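Greenwood Dance Showcase
Minutes of the Production Meeting, Wednesday, 4:00 p.m.
Vonholm Studios, upstairs room

Previous minutes
Read and accepted with one correction. The guest judge slot in the quarterfinal was listed as the second half of the show. It is the first half.

1. Semifinal running order
Six acts remain. The order was drawn at the start of the meeting and will be sent to the acts tonight. The Feltov Sisters open and the Clidia crew closes. The crew asked for a later call time on show day because two members are coming from a school exam. Agreed, provided they are in costume by the time doors open.

The duo in the fourth spot wants to change its song. The music clearance for the new one has not come back. If there is no answer by Friday noon, they dance to the song already on file. They have been told this and have accepted it.

2. Voting
The quarterfinal vote was closed too early on screen. The host read the closing line while the lines were still open, and 43 votes came in after it. All of them were counted under the written rules. None of them changed the result. For the semifinal the host will wait for a cue from the floor before reading the closing line.

There was a long discussion about whether the judges should see the audience vote before giving their own scores. Three were in favor and four against. The judges will continue to score first.

3. Tickets
The hall seats 814. The balcony is sold out and the main floor is close to it. The block of 100 seats held for families of the dancers will be released to the box office on the morning of the show if the names are not in. Each act should send its list to the studio office.

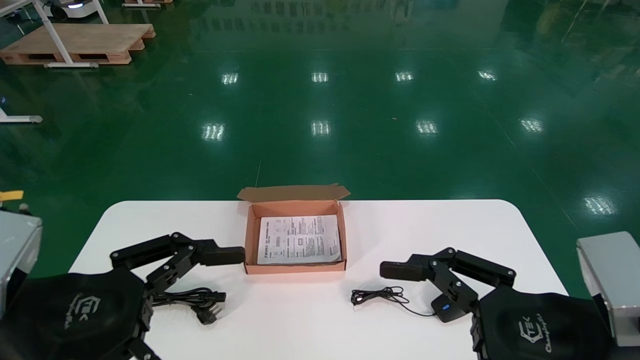
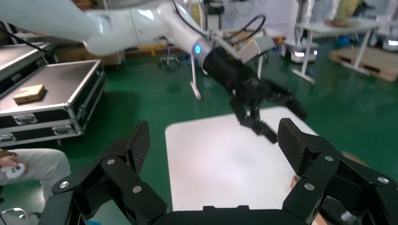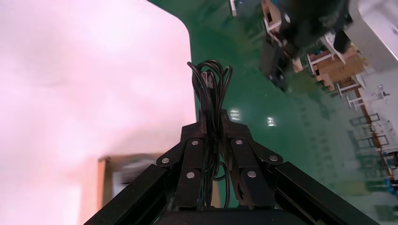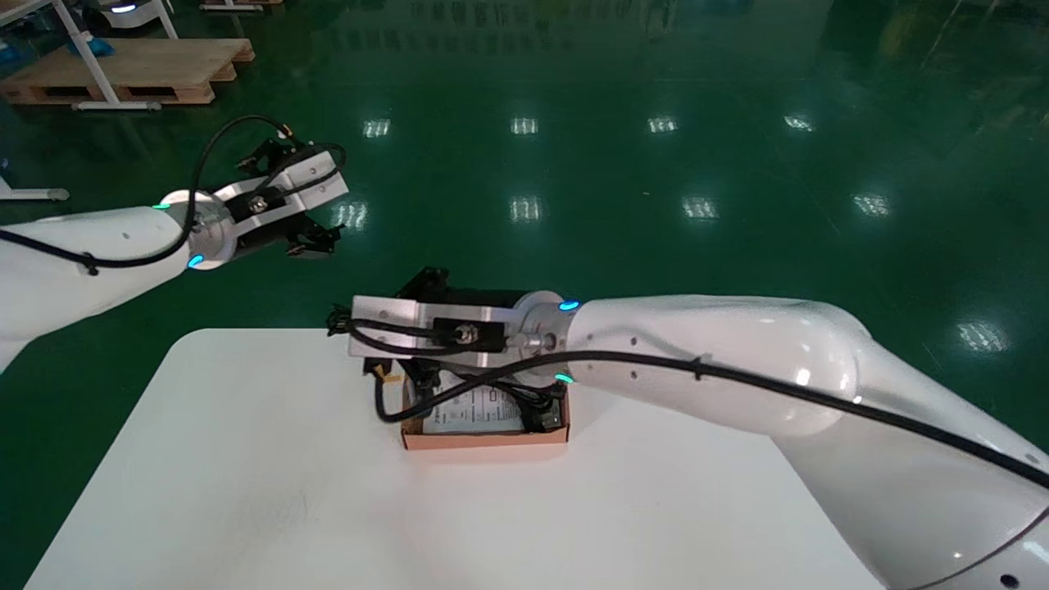
Ashwin Marar

4. Rehearsals
Stage rehearsals run in show order, with one full pass for each act and a second pass for camera positions. Acts that go over their time will lose the second pass. This was the rule last time as well, but it was not kept, and the last act rehearsed while the audience was being let in.

The choreographer for the opening group number asked for two more hours. One hour was given, after the lunch break. The group number will be cut by one chorus if the lift section is still not safe at the end of that hour. The decision belongs to the stage manager.

5. Costumes and makeup
The silver jackets for the group number are at the tailor. Two need longer sleeves. Dancers are asked again not to take costumes home between rehearsals. One pair of shoes from the quarterfinal is still missing.

Makeup starts with the opening act and works down the list. No body glitter on stage, please. It made the floor slippery in December and took most of an evening to clean up.

6. Host script
The first draft is too long, especially the introductions. Each act gets three sentences and the short rehearsal clip. The joke about the judges' chairs comes out. Second draft due Monday.

7. Other business
The request to film backstage during the results was turned down. Interviews can be done in the lobby after the show.

Parking behind the studios is for the band and the lighting crew only.

Next meeting: same room, same time, the week after the semifinal.
Meeting closed at 5:35 p.m.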